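About Skulora Basketball

Skulora is an amateur basketball club and league office in Dundent. We run a winter league for company and trade teams, a summer league that tips off in August, and a weekly skills school for players aged nine and up.

The club started with 3 teams sharing one court at the Gumede Street gym. The league now has 27 teams in 2 divisions. Each team plays every other team in its division once, and the top four go to the playoffs. Semifinals are single games. The final is a best-of-three series.

Rosters are limited to twelve players. In the company division, at least eight must be on the payroll of the business whose name is on the jersey. The open division has no such rule. Games are four ten-minute quarters with a stopped clock in the last two minutes of each half. Referees are paid by the league out of team entry fees, and teams do not pay them at the table.
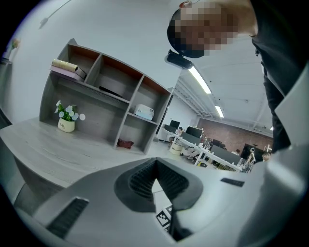

Corina Pascu wrote to us after her first season that the schedule was the best part, because her team knew all its game times before the first tip-off and only one of them was moved. She also asked for a later start on work nights. We now schedule the first game at 6:45 p.m. instead of 6:00.

The skills school is separate from the league and you do not need to be on a team to join. Sessions cover ball handling, footwork, shooting and defense, followed by short games on half a court. Players bring their own shoes and water. Balls and practice bibs are provided.

Our home court is the Skastus Hall, which seats around 3000 for finals. Regular season games are played on the side courts, where admission is free.

Team registration for the summer league is open at the front desk of the hall. A captain's name, a roster and the entry fee are needed to hold a place. Changes to a roster are accepted until the third game of the season.

Page last updated December 30, 2023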